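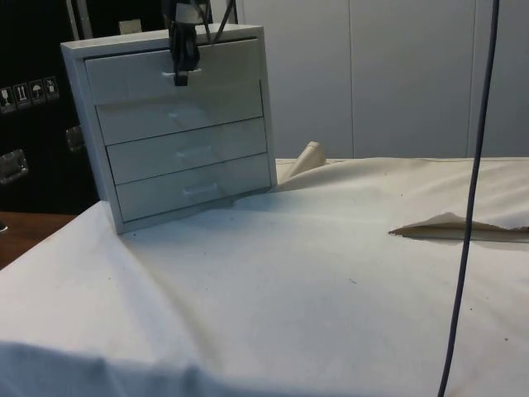

3.2 Where people put small things

I went into this part of the study thinking I already knew the answer, which is a bad way to start, but there you go. We asked 906 households in Oromstead to keep a diary of every small item they lost at home over 30 days: keys, batteries, stamps, the little screw from a pair of glasses. I was sure the kitchen would win. It didn't! The hallway came out on top by a mile, and the bedroom was next (see Section 4 for the full breakdown by room).

What really got me was how people talked about drawers. Jakubowski's older survey in Ostine treats a drawer as one kind of place, full stop, and I followed that in our first coding sheet. Then the February diaries came in and I had to tear the sheet up. People don't think that way at all. They have "the good drawer" and "the top one" and, in 13 of the diaries, a drawer they said they never open on purpose. So we recoded everything by height, as in Figure 1, and kept the Serka scale for how often each spot gets used. 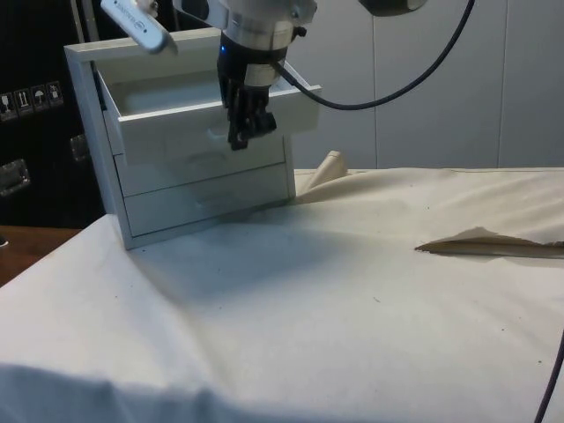

Figure 1. Small white drawer unit with the top drawer partly open.

Top drawers took in the most items and also lost the most, and I still go back and forth on why. My best guess is that a busy drawer gets stirred up every time somebody reaches in. We dropped three diaries from this count as the writers had moved house midway through.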